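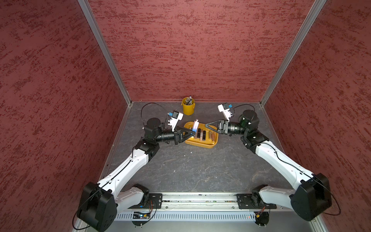
Figure 4. Mottled brick-red walls with darker streaks, above a dark gray floor with lighter veining.

4.2 What people call a red that isn't one red

I went into this part of the study thinking the plain colors would give us trouble and the patchy ones would be easy. My reasoning (which Wanting Cao talked me out of more than once over lunch) went like this: if you show somebody a flat painted wall, they have to pick one word for it and they worry about picking the wrong one, but if the wall is blotchy they can just say "sort of reddish" and move along. I was wrong about that, and the rest of this section is mostly me catching up with Wanting.

We had 212 people sign up through the Belmonte mailing list and 210 of them made it to the end of the naming task. The two who dropped out did so before the textured finishes came up, so I have left them out everywhere below. Everybody typed whatever they liked into an empty box. There was no list to choose from, no word limit, and no clock, and we told people spelling didn't matter. It's a good thing we did! "Burgundy" alone came in more ways than I knew were possible, and Hooman Karimi spent a good part of March merging them by hand.

For flat reds the answers were short and pretty dull. People wrote "red," or "dark red," or "brick," and they seemed happy to stop. For the mottled reds, the kind of thing you get with a sponge or with a stucco finish, answers got longer, and they got longer in a particular way. People named the color first and then went back to fix it. "Brick, but older." "Rust with something darker over the top." One person wrote "my aunt's dining room" and then, on a new line, "terra cotta I guess." I love that answer and had no idea how to code it. Kristine Abella, who wrote the coding guide, ended up making a separate tag for places and people's houses, and it turned out to be one of the busier tags in the whole set.

I should say a bit about how we treated corrections. If someone wrote two color words with a "but" or an "or" or a "no, wait" between them, we counted the first as the opening name and everything after it as repair. Kourosh Moradi argued for taking the last word as the real answer, on the grounds that it's the one the person was willing to leave standing. That's a fair point, and we ran it his way too. The ranking of the finishes stays the same under both rules. The gap between flat and mottled gets a little smaller under his, and I've put his version in the appendix so readers can look at them side by side.

The floor colors did something I can't fully explain. Dark grays with a lighter vein through them were almost never called gray. People went straight to the stuff: "slate," "marble," "stone tile." A few gave a material and refused to give a color at all, even though the question above the box says "What color is this?" in letters you can't miss. Brown floors with a wood grain behaved the same way, only more so. Walls didn't. A wall that looked like stucco still got a color word first, and the word stucco (or plaster, or "that bumpy stuff") came afterward if it came at all. My best guess is that people shop for floors by material and for walls by color, so that's how they have them filed. Nerea Paredes thinks it goes back further, to how kids learn the words, and she may well be right. Our sample is all adults and can't settle it.

We did try one small check. Our pooled list of answers from this study and the earlier pilot runs to 2,000 entries, and I pulled 400 of them at random and read them out loud to Nerea without telling her whether each one came from a wall or a floor. She was to say "wall" or "floor" and nothing else. She did very well on the grays and browns, where the material words gave the game away, and much worse on the reds. I wouldn't hang much on a test with one listener who also helped design the study, and I'm reporting it mainly so that somebody with more patience can do it properly.

Two warnings for anyone planning to reuse these data. First, people saw the colors on their own screens, at home, with whatever lamp they had on. We asked them to turn off any night-time warming filter and we have no way of knowing who did. A brick red under one of those filters drifts toward orange, and some of our "rust" and "clay" answers probably come from that. Second, neighboring colors matter a lot. A deep red beside a dark gray looks warmer than it does on its own, and the pages were put in a random order without any gap between them, so one finish could easily color the next (sorry). I went back and looked for carry-over in the opening names and found a small amount in the reds and none in the grays. The repair words were too varied to check this way.

The next section takes the same answers and asks how far apart two people's words can be before they would come home from the store with different cans of paint.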